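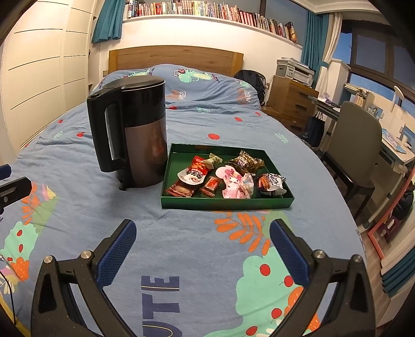 Kettle and snack tray on the bed beyond the open jaws of the hand-held gripper.

Print this page | E-mail this page

Ellard Hand-Held Gripper: Build FAQ

What pivot hardware does it use?
One screw per jaw. Tighten until the jaw stops rocking, then back off an eighth of a turn. Szymon Pawłowska's build notes give the thread size.

Do both jaws need the same pad?
Yes. Cut both from one sheet and bond them with contact adhesive. Leave overnight before gripping anything.

How heavy is the finished tool?
The workshop unit is 253 grams without the cable. Prints with thicker walls add 13 grams.

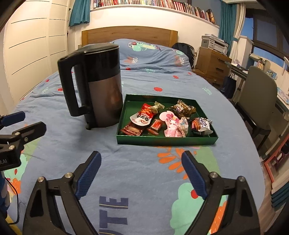

Can I test at home, on a soft surface?
Pad grip should be tested on mixed objects, and any surface will do if the objects stay upright. Start with rigid parts and go on to film packaging, where the pads slip first. A kettle with a large side handle and a shallow tray of wrapped snacks, set out on a duvet, cover both cases. Keep the kettle empty — the jaws are not rated for a filled one.

How often should pads be replaced?
Renata Bielecka changed hers after 154 cycles. Inspect the ribs for rounding and replace both pads together.

Where do I send corrections?
To Nahom Weldu at the Darnent workshop. Include the revision number of your jaw files. Revision 3 is current.

Last revised 1/29/19

Print this page | E-mail this page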